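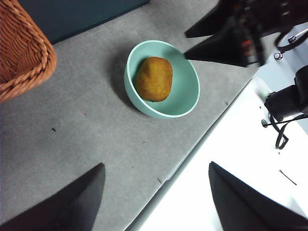 4.2 Laying out the fruit station

The Gradis felt mat defines the working area of the table. Fruit is stored in the wicker basket and served from the ceramic bowl, and both stand on the felt. Keep the bowl clear of the basket, as the pale green one is here with its single kiwi, so that the braided rim is not knocked. The Oseo mat is 800 mm long and may be used instead.

1. Brush the mat. Small dark specks of fibre or grit are to be lifted with tape.
2. Set the basket down with its long side parallel to the wall.
3. Place firm fruit, such as apples, in the basket first.

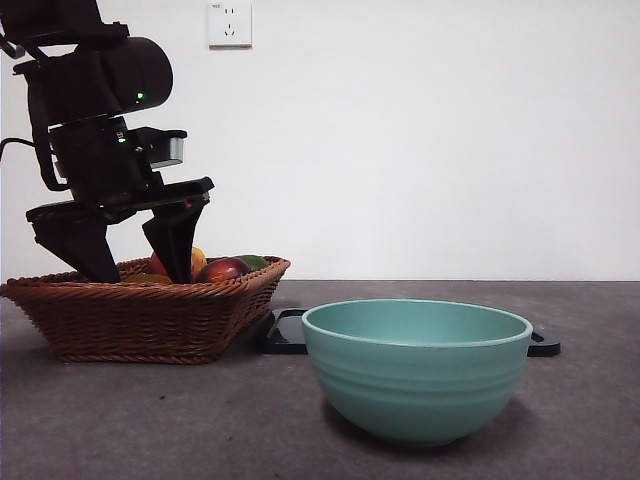

4. Lay softer fruit on top, in a single layer. Do not fill above the rim.
5. Put one kiwi in the bowl, resting against the inner wall.

Caution: do not drag the basket across the felt. The weave catches.

Note: replacement baskets are listed under part 447, bowls under part 626 (Stirnville depot only).
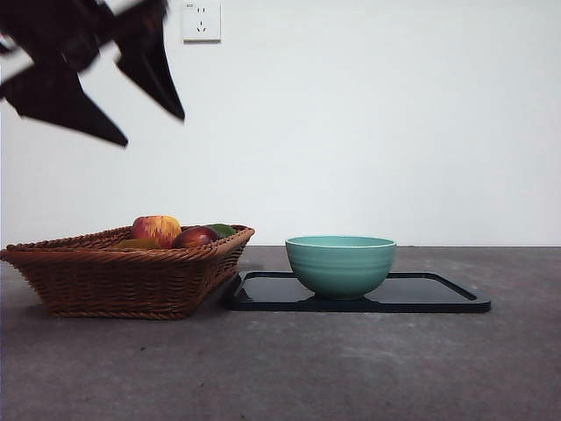
Fig. 7. Basket on the tabletop, wall outlet behind.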